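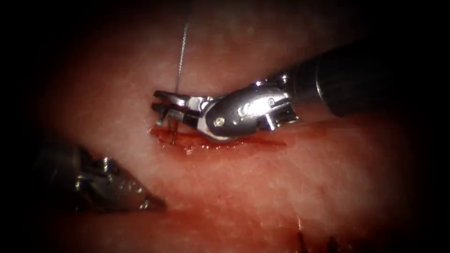 Nhi Dương wrote back before breakfast to say that if I frogged the shawl a third time she would drive over and take the needles away herself. She added that Flallotitz is a lace yarn and lace yarn remembers, and that by now mine must have a great deal to hold against me.

Sun 20 May, then, and the shawl is still in one piece, mainly out of fear.

To set down where things stand. I cast on in April, four stitches, which is how all these top-down shawls lure you in. Four stitches is nothing. You do it with the kettle on. Then it grows at both edges and up the middle, and one evening you look down and there are 301 of the things and a row takes the whole of the news and most of the weather. The pattern is called Grodov and has a chart with 88 rows, printed in a grey so pale that I suspect the designer was saving ink for something nicer. I am on row 61. I was on row 61 last Sunday too, but that was a different row 61, with a mistake in it.

The mistake was a yarn over that I left out somewhere near the spine. One missing hole. I laid the shawl over the back of the sofa and stood by the door to see whether it showed, and it didn't, so I knitted another six rows feeling very grown up about it. Then on the seventh the leaves began leaning to the left like people on a bus going round a corner, and I took out the lot. That was the second frogging. The first I don't discuss, except to say that it involved a glass of sherry and two charts that look the same from a distance.

The yarn has borne up better than I have. It's the silk and merino, in a colour the label calls Wet Slate, and it came from Drutard in the sale. I bought two skeins and have since worked out that I need two and a bit. This is how it goes with lace. I wrote to the shop to ask if they had any more of the same dye lot and had a very civil reply saying no, but would I consider Dry Slate. I would not. I have looked at Dry Slate on the screen in three kinds of light and it is beige.

So the choice is to stop the border early or to do the last few rows in something else and pretend it was planned. I have most of a skein of a rust colour left over from the Keskinen mitts, a bit thicker, but a picot edge forgives a lot. I wound 23 grams of it this afternoon on the kitchen scales and knitted a little square to see how the two got on. They look like a wet roof with a fox on it. I rather like it.

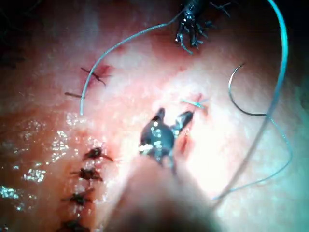

The square is soaking now in the washing-up bowl with a drop of wool wash, to find out if the rust runs. If it does, that's the end of the fox, and I shall have to be sensible and finish on row 80 with a plain bind-off. Nhi says to put vinegar in. Nhi says to put vinegar in everything. She also says I should have run a lifeline every ten rows, a bit of smooth cotton threaded through so that you can rip back safely to it, and she is right, and I've told her she is right, in writing, which should keep her happy until June.

I did put one in this evening, through row 60. It took me half an hour with a blunt needle and I managed to thread it through one of the stitch markers as well, so the marker is now part of the shawl until the lifeline comes out. It's a small brass ring. It could pass for a feature.

Did the sum, which was a mistake in itself. By the end of the border there will have been 3,001 beads if I follow the pattern, and I had quite forgotten about the beads. They start at row 70. You put them on singly with a very tiny crochet hook, which I own, and last saw in the pocket of a coat I gave to my sister.

Shall leave the beads out. Shall ring my sister about the hook anyway.

Bowl still clear at ten o'clock. Squeezed the square in a towel and pinned it out on the ironing board, so no ironing tomorrow.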